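Illport Civic Participation Program
Progress report, second period

Prepared by Larysa Stetsiuk, program coordinator
Submitted to the Evix Fund, Local Democracy grants

Work in this period

The second period covered voter information for the council election, the first two candidate forums and the start of the youth sessions. Spending is in line with the approved budget except for printing, which is explained below.

We printed 300 copies of the ward guide and had given out all of them by the end of January. The guide lists polling places, opening hours, what to bring and how to ask for a mail ballot. It names every registered candidate in ballot order and gives each one the same space. Two party offices asked for extra copies and were told they could print from the file on our website. One candidate withdrew after the guide went to press. We put a correction slip in the copies we still had and changed the online version the same afternoon.

The first forum was held in the library hall and ran for 90 minutes. All three parties with seats on the council sent a speaker, and two independents took part. Questions were handed in on cards and drawn by the moderator, Miroslava Maksymiv. Most were on bus routes and the sale of the old market building. The second forum was shorter. The governing group on the council declined to send anyone, and its chair was left on the stage with a name card. The group complained in writing. We have replied and will set out a rule on empty chairs before the next forum.

Youth sessions began at Grovik High School with 15 students. They met once a week, read the council agenda and wrote questions for their ward members. Four of these were read out at the public comment part of the January council meeting, and one received a written answer.
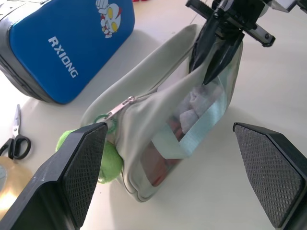
Pencil case on a white tabletop.

Changes from the plan

Printing cost more than we budgeted because the guide grew by 8 pages when the ward boundaries were redrawn. We covered this from the travel line, which was underspent. No change to the total grant is requested.

We had planned to start sessions at a second school. The principal there asked us to wait until after the election, and we agreed. Those sessions will move to the third period.

Next period

Two more forums are planned, both before early voting opens. The rules for speakers will go to all parties at the same time, and the seating question will be settled in them. After the vote we will publish turnout by ward and a short survey of people who attended a forum.

We still need a Spanish translation of the ward guide. The first quote was above our limit and we are waiting for another.

The expense table and the correspondence on the second forum are attached separately.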